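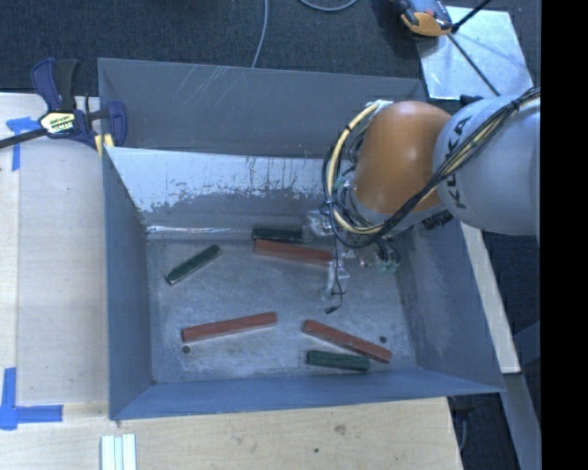

Figure 2. Bin-picking cell with red and green blocks on the bin floor. The arm enters from the right.

4.2 Grasp selection near walls

The planner receives a set of candidate grasps from the perception module and must return one that can be reached, closed and lifted without touching the bin. Most rejected candidates fail for the same reason: a finger placed on the outer side of a block would pass through a wall. The setup in Figure 2 shows the geometry. The walls are flared, so the free space around a block shrinks toward the floor, and a collision check made at approach height says little about the final pose. We therefore check each candidate along the full descent, using a mesh of the bin recorded once at calibration and inflated by 11 mm.

Block poses come from a two-stage estimator. The first stage segments the fixed overhead view by color and fits a rectangle to each region. The second stage refines position and yaw against the known block dimensions, which differ between the red and green classes. Where two blocks lie side by side, the color boundary is usually enough to separate them. It is weaker for the green blocks, which are dark and low in contrast against bare metal, and we lowered the saturation threshold for that class after early tests. Reflections from the metal surfaces produced false regions in the first version of the segmenter. These are now removed by a static mask drawn by hand for each bin placement.

Each surviving candidate g is given a cost

C(g) = w1 d(g) + w2 n(g) + w3 r(g)

where d is the inverse of the smallest clearance between the fingers and the bin mesh, n penalizes contact with neighboring blocks, and r is the wrist rotation needed from the current joint state. The third term was added because of the external cable bundle. Large wrist rotations pull the cables tight, and the standard kinematic model does not represent them. We treat the bundle as a soft limit on the last joint and raise w3 when the accumulated rotation goes above 135 degrees. A full cable model was considered and left for later work.

If no candidate has a cost below the acceptance threshold, the planner calls a push primitive. The closed gripper is lowered beside the block whose best candidate has the lowest cost and moved away from the nearest wall for a fixed distance. Perception then runs again on the new arrangement. At most two pushes are allowed in a row before the cycle is logged as a failure.

4.3 Implementation

The planner runs as a single process inside the Drodgate runtime and exchanges messages with the arm controller over a dedicated link. Collision checking takes up most of the planning time. Descent paths are sampled at fixed steps and tested in parallel, and the search stops early once a candidate falls below the acceptance threshold.

We ran 572 pick cycles with the settings given above. The planner returned no valid plan in 13 of them. All 13 involved a block lying flush against a wall with a second block blocking the push direction. The push primitive has no rule for this case, and choosing a different block first would require reasoning over sequences of picks. Pruitt and Ouali describe such a search for shelf scenes, but their method assumes vertical walls and would need a new clearance term for flared bins.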